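Picking From the Bin at Jaltholm

The open day at Jaltholm started at nine, and by half past there was a line at the coffee table and a smaller one at the lab door. Kotent, the automation company that shares the building with the Burska training center, opens its workshop to visitors every January and again in spring. On 15 Mar 2022 it let in 90 of them, in groups of 13 or fewer.

Most came from small shops nearby. They cut, bend, weld or pack things, and they wanted to know whether a robot could take over the dull part of the job. For many of them that part is picking pieces out of a bin.

Ottó Farkas runs the demonstrations. He does not use slides. He gave each group a short safety talk, pointed out the stop button, and started the program.

The task is simple to describe. Blocks lie in a metal bin at whatever angle they happened to land, and the arm has to find one, close its gripper on it and lift it out. A person does this without thinking. For the robot, every block is a new problem, and the ones against the walls are the worst. 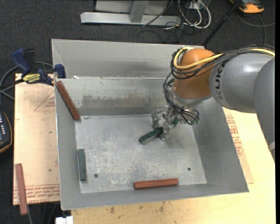

Issue 2 | Page 13

"People look at the arm," Farkas said. "I tell them to look at the fingers." A green block held at an angle is fine if all you want is to move it, he said, but it is trouble if the next machine expects it square. A block leaning in a corner leaves the gripper little room on the wall side. His team spends more time on cases like that than on everything else together.

The program on show is called Krishnan, and the team has logged 3000 picks with it since January. Farkas would not give a success rate. He said the number changes with the parts, and that he would rather test a customer's own pieces than quote a figure from blocks.

The setup is a working one. The bin floor is scratched pale, and a clamp sits where the bin meets the board beside it. One visitor, who makes door hardware, asked whether shiny parts would be harder. Yes, said Farkas — glare is a problem, and so is oil. He asked her to mail him a box of hinges.

Each session ran half an hour, with questions at the end. Cost came up every time, and so did training. Burska offers a two-day course for operators, held in the room next door, and the sign-up sheet was full before lunch. A second course will be added if enough people ask at the front desk.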